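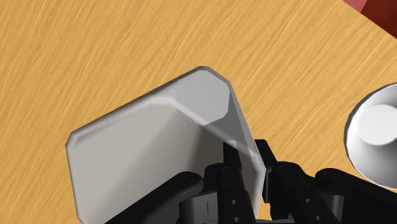
Preguntas frecuentes sobre el tren nocturno a Ollolis

Última actualización: 7 de mayo de 2018

Buscar en las preguntas

¿Cuánto dura el viaje?
Nueve horas desde Claseo, con parada larga en Drilora. ¡Se pasan volando! Cenas, charlas con medio vagón y te despiertas ya junto al lago.

¿Litera o butaca?
Litera, sin dudarlo, si el presupuesto llega (37 euros más por trayecto). La butaca se reclina bastante y para una noche vale, pero dormir tumbado mientras cruzas las montañas es una maravilla.

¿Con cuánta antelación reservo?
En mayo bastan unos días. Para agosto, en cuanto abran la venta — las literas de abajo desaparecen enseguida.

¿Puedo llevar la bici?
Sí, aunque solo hay 5 plazas por tren y se piden al comprar el billete.
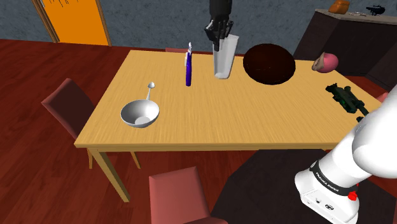
Serena Marino nos escribió que en Drilora le dio tiempo a bajar, comprar pan recién hecho y volver al vagón, y que conviene llevar monedas porque el quiosco del andén no acepta tarjeta. ¡Gracias, Serena!

¿En qué lado me siento para ver el lago?
A la izquierda en la ida. El tramo bueno empieza al amanecer, cuando la vía baja casi 800 metros entre pinares (pon el despertador, de verdad).

¿Se puede desayunar al llegar?
Claro, el café Valentini abre antes de que entre el tren y está frente a la estación. Pide el bollo de anís.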